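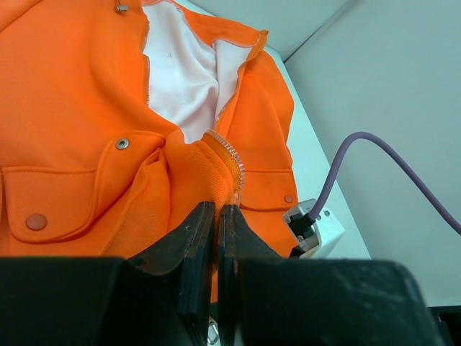
Pre-run checklist, garment cell – with comments
Home | Projects | Methods | Checklists | People
Print this page | E-mail this page

Project: Somuveo, zipper-first grasping
Cell: Balia
Date: 8 March 2026
Filled in by: Genalyn Mercado
Checked by: Rodel Barredo

1. E-stop, both buttons pressed and released.
OK. The one by the door is stiff. Still trips.

2. Fingers – tips, faces, edges.
OK with comment. Scuffs on both. No burrs, ran a cotton swab down each edge and nothing caught. Swap them if the swab snags, don't sand.

3. Grip force limit loaded from the Volla profile, not the default.
OK. Default came back after the last restart, so read it off the screen every time.

4. Wrist camera view.
OK. Both fingertips in view, and the cloth between them. Lens wiped.

5. Table clear of anything the jacket can drag.
Comment. Small white box with the purple cable is sitting right by the jacket, next to the gripper. Want it further off before any full-width pull. Rodel to look at cable slack.

6. Garment – hard parts.
OK. Orange jacket, white lining. Went over snaps, zipper teeth and the cord toggle by hand. Nothing loose. Cord loop is the one I worry about, a finger could hook it. Keep grasps out of that corner untill the mask is in.

7. Garment – start state.
Partly open front, lining showing, one pocket flap folded up on itself. Left it like that. Method is supposed to cope with flaps and we get nice numbers if we flatten everything first, wich is how the old result got so rosy.

8. Grasp point.
Bunched cloth by the curved run of zipper teeth. Fine for this test. Write down if the fingers close on teeth or on tape, the two need separate codes in the log.

9. Speed cap on with a person inside the line.
OK. Tested with the gate open.

10. Logging, disk space, clock.
OK. 3377 grasps in the set before today. Clock matches the cell PC.

Comments on the method (RB)

Block A, edge detector only: 200 tries, 121 held to the end of the lift. Block B, edge detector plus zipper cue: 200 tries, 158 held. Same jacket, same fingers, same force limit. Good gap but one jacket is one jacket. Please no slides with this yet.

Most of the misses in B were folds read as zipper. Stitched seams fool it too, mainly around the pocket flaps. Ignacio relabeled 267 frames for that and the retrain is queued. Rerun B after, leave A alone.

Dropped grasps count as misses even if it gets the cloth on a second go. We had that both ways in the early logs – fixed now, old rows marked.

Open items
– Cable slack at the white box (Rodel)
– Mask for cord toggle corner (Genalyn)
– New finger pair on order, due April
– Second jacket, different color, still not picked
– Item 8 codes need adding to the log sheet

Cleared to run: yes, short lifts only. No full-width pulls until item 5 is closed.

GM / RB

Print this page | E-mail this page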